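Lüthi Guesthouse Renovation
Progress report to the Pamwood Tourism Fund, June 2025
Prepared by Mamta Bajpai

Work since the last report

The second floor is finished and has been open to guests since April. All rooms on that floor have new beds, new windows and their own bathrooms. The first floor is still closed. The plumber found that the old supply line under the hallway had to be replaced, and this set us back 3 weeks. Valentin Eder has revised the schedule and the contractor has signed it.

The breakfast room stayed open the whole time. We moved the buffet to the garden side so that guests would not have to walk past the work area.
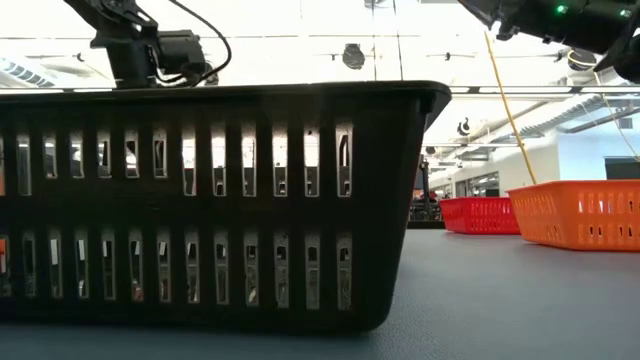
Noise was the main complaint from guests in this period. Drilling now starts after breakfast and stops at four. Kazue Yoshida at the front desk tells guests about the work when they book, and offers a lower rate for rooms over the courtyard. Complaints have dropped since we began doing this.

Bookings

We sold 300 room nights in the period, against a plan of 140. Most of the difference came from two hiking groups that booked through Fisum. We do not expect both to return in the fall, and the forecast for the rest of the year has not been changed.

The new booking system from Grudix is in use. Staff can now see room status on one screen. Group bookings still have to be entered by hand, and Grudix has promised a fix. 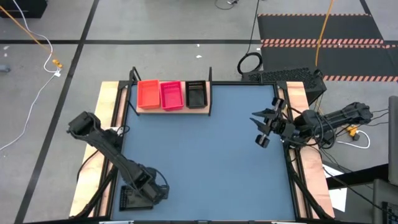

Budget

The supply line was paid for from the reserve. Furniture came in under the estimate, and we ask to move the balance to the first floor bathrooms. Damian Frei has sent the revised budget sheet separately.

Next steps

Close the hallway walls and start tiling on the first floor.
Hire one more housekeeper before the floor opens.
Agree on the sauna repair with Jonas Hollenstein, who needs a decision from the fund before he can order parts.
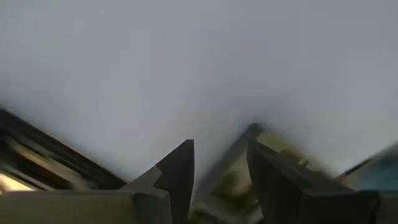
Plain, light gray surface with two dark gripper fingers below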